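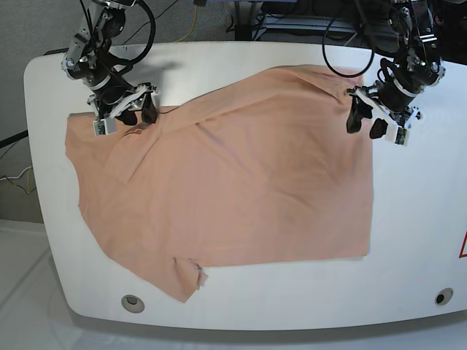

Spread first, fold second. The sleeves can wait.

I own too many T-shirts. I know this because last November the bottom drawer of my dresser gave out under them, with a crack I heard from the kitchen, and I spent the rest of the evening on the bedroom floor with a glue bottle and a mountain of cotton. Some of those shirts I hadn't seen in years! One still had the hotel soap smell from a weekend in Oltau.

So this is a story about folding, which I realize is a funny thing to give a whole feature to. But I've been at it all winter and I have opinions now.

The first opinion is about where you do it. I folded on the bed for most of my life, and the bed is terrible. It's soft, it dips where you lean, and the comforter grabs the shirt every time you try to pull a side straight. A bare table is so much better (mine is the kitchen table, wiped down, cereal crumbs gone). You lay the shirt down, you run your palms from the middle out toward the hem, and the cloth slides and stays where you put it. I fold near the far side and keep the near half clear for the pile.

Second opinion: do the neckline before anything else. All the bunching in a T-shirt starts up there, where the ribbing is thicker than the body. If you leave a ridge at the collar it travels down through every fold after it, and you end up with a lump in the middle of your nice flat packet. Pinch the shoulders, give a small tug, let go.

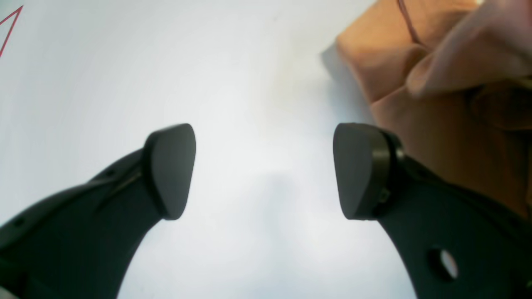

My way is to roll them and be done with it, wrote one reader when I mentioned folding in my spring column, and a rolled shirt fits in the corners where a folded one never will. I've gone back and forth on that. Rolling is great for a suitcase, and I did it for a trip to Irnside and fit a whole extra sweater in. At home, though, my rolls come undone the minute I go digging for the one at the back, and then I've got a drawer full of loose cotton snakes. If yours behave, roll away!

What finally fixed my drawer was filing the shirts upright, like records in a crate. For that you need a packet that can stand on its own edge, and for the packet you need a long, even band first. That's the part I kept getting wrong.

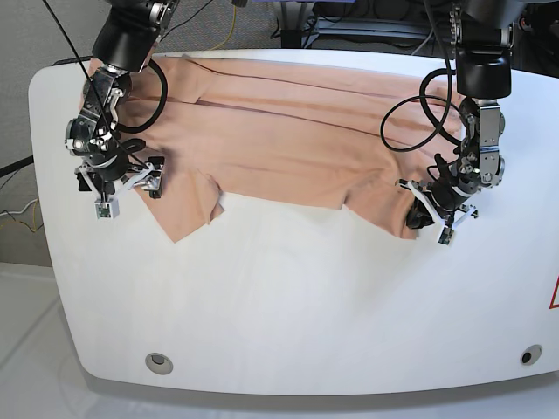
Home & Habits | Tuesday, May 13, 2025
By our household columnist

The band goes like this. With the shirt lying sideways in front of you, bring one long side over toward the middle, then the other, so the cloth is in layers running the length of the body. Don't press yet. Smooth it with the flat of your hand, then look at the lower edge, because that's where a crooked fold gives itself away. A wavy edge now is a fat, leaning packet later.

I did try shortcuts. I bought a folding board from Jamitz, the hinged kind you flap over like a big book, and it was fun for a week. Then I priced the Rakena dresser with the built-in dividers, saw 1,299 on the tag, and went home and cut up a shoebox. The shoebox works fine. I'm still a little in love with the dresser.

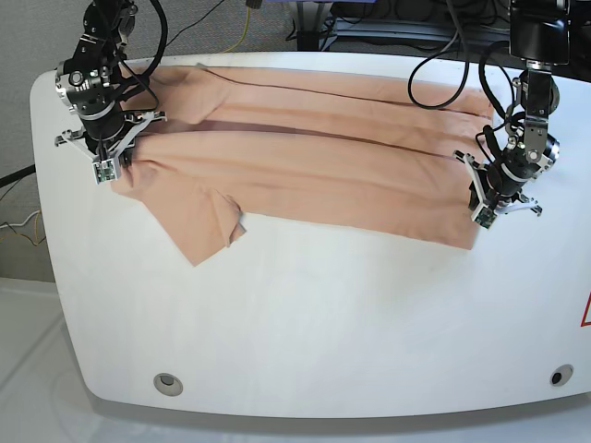

Sleeves are where my patience goes. On a short-sleeved shirt they're too small to fold neatly and too big to ignore, and I used to just stuff them under and hope. Now I leave them until the body is in its long band, and then go looking for whichever one has escaped. There's nearly always one, a rough triangle hanging down below the rest with its tip turned back on itself, like the one on the peach piece here. Flip the tip open, lay the whole flap back up over the band, and smooth it toward the hem. After that you fold the band in half, and in half again, and stand it up.

If it falls over, it was probably too loose at the collar end. Shake it out and start again, it takes seconds. Heavy cotton is forgiving, by the way, and the thin slippery kind is a pain no matter what you do, so I give those a shelf and let them slump.

The bottom drawer has held since I glued it. I did give away 2 bags of shirts over the winter, which surely helped, and the Oltau one went into the shoebox right at the front.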